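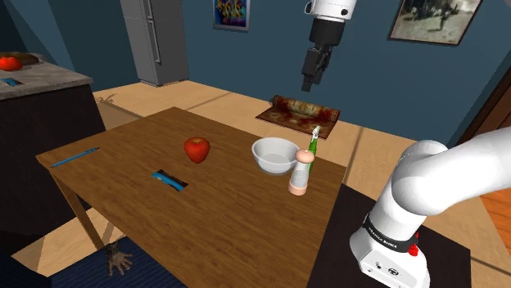

Paying for Lunch Eleven Different Ways

Monday, August 31, 2020

My lunch budget for the past month was $100, and I spent most of it on containers.

I blame Jucélia Damasceno, who sits across the wall from me in our building and who has been packing her own lunch since the Carter administration, or since whenever she was old enough to distrust a cafeteria. In March we both started working from home. By June I was spending more on delivered sandwiches than I ever had downtown, including tips, including the "small order fee," which is a fine you pay for having a normal appetite. Jucélia looked over my recycling one morning and said, "You know you live with a kitchen."

So in August I packed a lunch. At home. For myself, to be eaten fourteen feet from where it was packed.

The theory is sound. If the lunch exists by 8 a.m., you can't wander into the kitchen at noon, see an onion and despair. The practice went like this.

Week one: salads. I made five on Sunday night. The Monday salad was lovely. The Thursday salad had become a soup with opinions.

Week two: rice bowls. These held up, and I'd recommend them to anyone who doesn't mind eating the same thing until it stops being food and becomes a schedule. I also bought a set of stacking tins from Magesa, which came with a booklet and one lid too few.

Week three: I ate the apple. You'll know this one if you've ever packed a lunch. There's a sandwich, there's an apple, and the apple goes back in the fridge every afternoon with its dignity intact. By Wednesday it has seniority. On Friday I ate it standing up, out of guilt, and it was fine.

Week four: Everaldo Lopes, my brother-in-law, sent me a recipe for chickpea stew that "basically makes itself." It doesn't. It took two hours and made enough for a small wedding. I still have six portions in the freezer, labeled in my handwriting, so they could be anything.

Final tally: $72 on containers, $28 on groceries I'll admit to, and two delivered sandwiches I'm not counting because it was raining.

Jucélia says September gets easier. She also says I should return the tins. I've lost the booklet, and I've already put buttons in one of them.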